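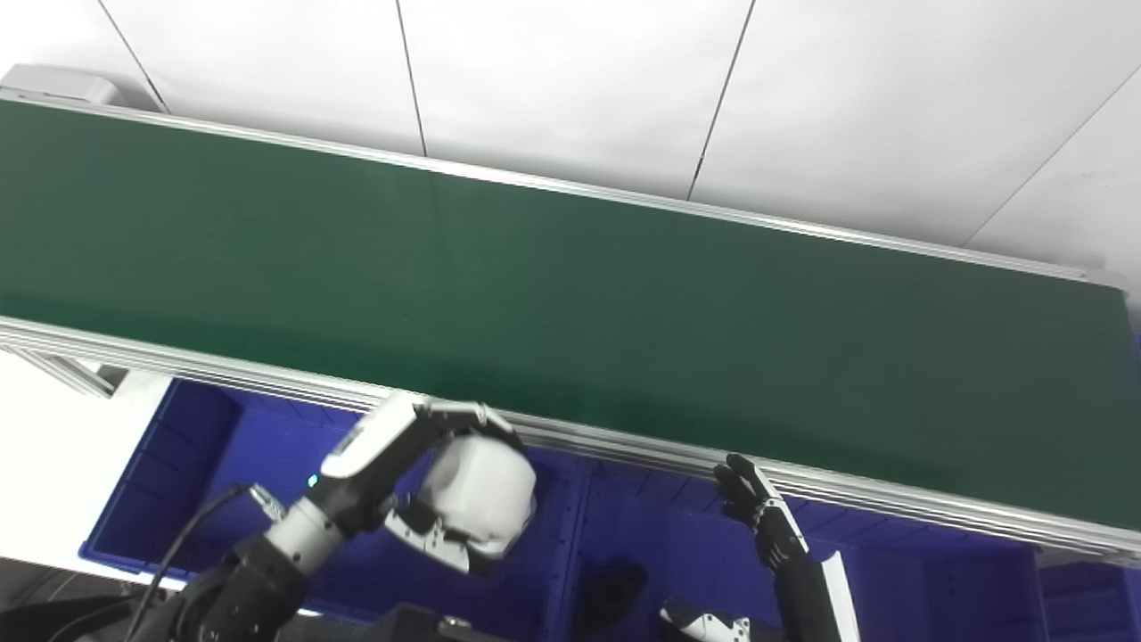 Teleop demos for conveyor sorting: where to start the episode?

sbacklund
Posted 18th August
Setting up demonstration recording for a belt-to-bin sort. Green belt, slotted aluminum rails, blue bins underneath. Operator drives both arms remotely. I have 50 episodes and the policy stalls at the start. Every episode begins with the belt empty and the hands up at the near rail. Should I trim the waiting time?

garside_k
Yes. If half the frames say "hold still," it learns to hold still. Cut to one second before the first part shows up.

Radia
Disagree with Keith. Waiting is part of the job. Trim it all and the arms will reach for parts that aren't there. We had exactly that at Rosser last November. Keep the wait but vary the length.

garside_k
Vary it, fine. His is probably the same length every time.

sbacklund
It is. The feeder runs on a fixed delay.

helge_s
Separate problem. The left fingers are hooked over the rail. Is that intended as the rest pose? With remote control you don't feel the contact, so the commanded position can drift into the rail and the recorded actions carry that offset. I'd rest both hands 2 inches clear.

sbacklund
The operator likes the rail as a reference for height. Arvid set it up that way.

helge_s
Then log commanded and measured joint positions and compare them while the hand is parked.

Radia
Agree with Helge on that one. Also check whether your two operators park in the same place. Ours didn't.

sbacklund
Logging both now. Will redo the set with a random feeder delay and post the stall rate.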